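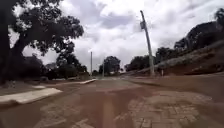 Ye-rin Yeon wrote in asking if the Tirden to Gurero ride is still on after all the rain, and can she bring a road bike or is that a dumb idea. Not dumb. It's on. Skinny tires, no. More on that further down.

Home | Route | FAQ | Sign up | Contact

26 Feb 2023
By Jong-dae Baek

Same questions keep coming in so putting answers in one place. Will add to this when I get a minute.

How long is it?
40 miles if you do the whole thing. There's a 10 mile version that turns back at Sokol. Both start from the same lot in Tirden, same time.

What time?
Roll out at 8. Sign in opens at 7. If you show up at 8:15 we're gone – you can chase us, people do, but you won't get a cue sheet.

What does it cost?
$5, cash, at sign in. Pays for the sandwiches and the permit. Kids under 12 free.

Do I need to register?
Yes please. The form is on the Sign up page. The permit has a cap of 331 riders and we've never come close, but the county wants names anyway.

What tires?
Widest your frame will take. Most of the way is dirt, with some paving in places, and the two switch without much warning. I run 40s and was glad of them last time. Mountain bike is fine, just slower on the Dravon stretch, which is smooth.

Can I ride an e-bike?
Sure. Bring the charger if you're worried. One outlet at the Sokol stop, and it's next to the coffee maker so be nice about it.

Are there hills?
One real one, right after Sokol. Half a mile, steep at the top. Walking is fine. The rest rolls. The short version skips it completly.

What if it rains?
We ride in rain. We don't ride in lightning. Call gets made at 6 in the morning and goes at the top of the Route page, so check there before you load the car. No texts this year, that was a mess in December.

What if the road is washed out?
Then we use the Dravon detour, adds 5 miles. Marked with orange arrows. If you don't see arrows, stay on the main route.

Fenders?
Your call. Mud packs up under the tight ones and then you're stopped on the side with a stick. I take mine off.

Is there food?
Sandwiches and fruit at Sokol, water at Sokol and again at Gurero. Vegetarian is egg or cheese. If you need gluten free bring your own, sorry, we tried and it got eaten by everbody else.

How do I get back from Gurero?
The 40 is the loop, Tirden to Gurero and back by the river road. So you ride back. If you break down call the number on the cue sheet and somebody with a truck will come get you. Might be a wait.

Bathrooms?
Tirden lot, Sokol, Gurero. Nothing in between.

Can my dog come?
In a trailer, ok. Running alongside, no.

Helmet?
Required. No helmet no ride, don't argue with the sign in table.

Can I wash my bike after?
Hose at the north end of the Tirden lot. Low pressure. Knock the big stuff off first – the drain clogs.

I signed up and can't make it, refund?
You haven't paid yet so nothing to refund. Just email so I can take your name off the list.

Something not here?
Use the Contact page. I usually answer at night.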